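Jestivari (watchmaker)

Jestivari is an independent maker of mechanical wristwatches based in Plekdale. It is known mainly for the Carkthorpe, a hand-wound watch with a jumping hour display, and for a small line of repeaters made to order. The company was started by Dario Cattaneo and Roksolana Horobets, who had met while working in a repair shop that serviced railroad clocks and pocket watches.

History

Cattaneo trained as a case maker and Horobets as a movement finisher. Their first watches were rebuilt pocket watch movements in new steel cases, sold by word of mouth and signed with both of their initials. The name Jestivari came into use when the pair moved out of the repair shop and took a lease on the upper floor of a former button factory.

The early rebuilt pieces are usually called the "initials series" by collectors. The number made is not recorded, as the first sales ledger was lost in the move. Some examples have had their dials replaced, which makes them hard to date. The company will inspect an initials series watch and supply a letter, but it does not issue new serial numbers for them.

Everaldo Caldeira joined as the third watchmaker and designed the jumping hour mechanism that later went into the Carkthorpe. Cattaneo left the bench after an eye operation and has since dealt with cases and suppliers only.

The Carkthorpe

The Carkthorpe shows the hour through a window at the top of the dial and the minutes with a single central hand. The hour disc is held under tension by a spring and released once every 60 minutes by a snail cam. In the first version the disc sometimes stopped short when the mainspring was low, leaving two numerals half showing in the window. Caldeira fixed this with a separate small barrel for the disc, and watches returned for service are given the newer part at no charge. 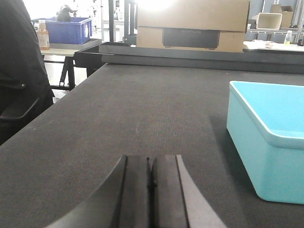

2 min read

The case is 38 mm across in steel, with a domed crystal and a screwed back. The dial is silvered brass with a grained finish. A version with a black dial was sold for one year and then dropped, as the finish marked too easily during assembly. Water resistance is low and the maker advises against swimming with the watch.

The movement has 17 jewels and runs for 52 hours. Its balance bridge is engraved by hand, and no two are quite alike - the engraver, Ismael Honorato, works without a template. Owners can ask for a plain bridge instead.

Repeaters

The repeaters strike the hours and quarters on two gongs. They are built one at a time by Horobets, who also tunes the gongs, and the waiting list has been closed more than once. Cases are rose gold or steel. Steel is said by the company to give the louder strike, although most buyers have chosen gold.

Straps and suppliers

Straps come from Sotiropoulos, a leather workshop that also makes the travel rolls supplied with each watch. Crystals, mainsprings and jewels are bought in. Hands are cut in Plekdale and blued over a flame.

Reception

The watch writer Tamunoemi Osagie praised the Carkthorpe for its clear dial and called the crown "too small for a watch that needs winding every other morning." A larger crown was fitted from the following May. Osagie later wrote that the change had spoiled the look of the case, and both crowns are now offered.

Prices on the resale market vary widely. Watches with the first type of hour mechanism tend to sell for less unless the service record shows that the second barrel has been fitted.

See also

Jumping hour
Repeater (horology)
Independent watchmaking

This page was last edited on 2019-08-12.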